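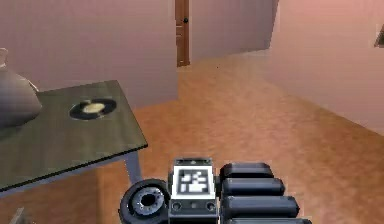
Shift change at Malabanan

The sorting hall at Malabanan, the house clearance firm on the edge of Zorville, used to open at 6 in the morning and go quiet by mid-afternoon. The vans still come in early. What has changed is upstairs, where the old invoice office now has two long desks of screens and a team that spends most of its day watching a robot practise.

The robot is called Prostine. On the hall floor it is an arm on a wheeled base that lifts household goods out of crates and puts them on the tables for pricing. Upstairs it exists only as a model, working in computer-built rooms made with a package called Gresidar. The firm tries out every new routine there before it is allowed near a customer's belongings.

Most of the people at the screens came from the hall. They were sorters and packers, and a couple drove vans. None had worked with software before, and the training lasted two weeks. Their job is to set up a room, choose what goes in it, start a run and note where the arm does something a person would not.

"I was wrapping china for years," one former packer says. "You get a feel for what will roll and what will tip. I didn't think anybody would want to know that, but it's what they ask me for now."

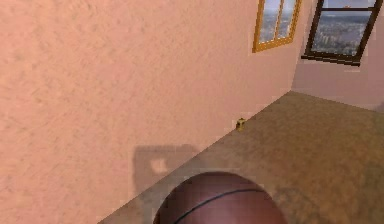 One of the simulated rooms, with a basketball on the floor and the city beyond the windows.

In June the team logged 3,373 practice runs. Of those, 637 were marked for a second look. A run can be marked for a bad grip or a slow approach, or just because the person watching did not like it. Management wanted a fixed list of reasons at first. Staff asked for a box to type in as well, and they got one. It is now the part of the log that the engineers read first.

Clearance work is awkward to automate. A warehouse that ships boxed goods knows what is on its shelves. A clearance crate might hold anything from the back of someone's wardrobe, and things that look alike can weigh very different amounts. The sorters upstairs argue for putting odd mixtures together in the practice rooms, as that is how things come out of the vans.

Downstairs, opinions are mixed. Backs are better, everyone agrees. The deep crates were the worst part of the job and the arm now does most of them. But the hall has fewer people in it, and those who stayed say the day feels longer. Two of them mentioned missing the talk over the tables. The arm also stops whenever it is unsure, and somebody has to walk over, move the item and press the button to send it on. On a bad morning that can eat up a tea break.

Pay has been another sore point. The screen jobs were first advertised at the same rate as the hall. After a few months of talks they went up a grade, and a smaller rise followed for hall staff who clear stoppages. Some of the drivers feel they have been left out.
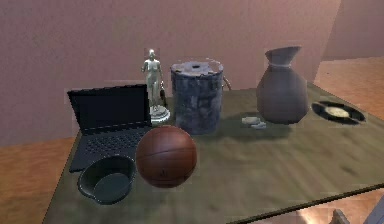

Will people be needed in the hall once the robot has had more practice?

Malabanan says it will keep a crew there on every shift. Pricing, customer visits and anything fragile or sentimental stay with staff, and the firm has agreed in writing to talk to them before moving any of that work to the arm. The agreement comes up for review next year.

The former packer has applied to go half and half, with mornings in the hall and afternoons at the screens. Several others have asked for the same. The rota for it is still being worked out, and for now Sunday is the only day when the two teams swap over.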